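Wet shoes go in the oven exactly once in a person's life. I did mine in May, at the lowest setting, and the glue let go before the water did. Now I stuff them with newspaper, change it after 2 hours, and leave them 60 inches from the radiator like a sulking relative.

Insoles come out first. Laces too, if you can face relacing.

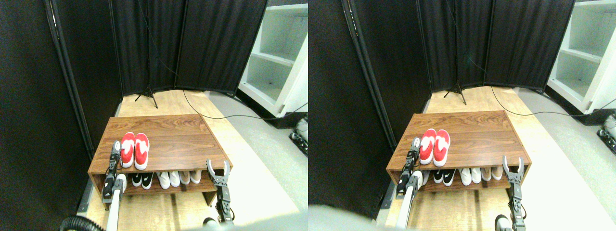 Agata D'Amico writes that newspaper inks up pale linings and she'd sooner use old dish towels. Fair enough, though I don't own 40 dish towels and my linings have seen worse.

Baking soda overnight for smell. Shake it out over the sink, never the rug.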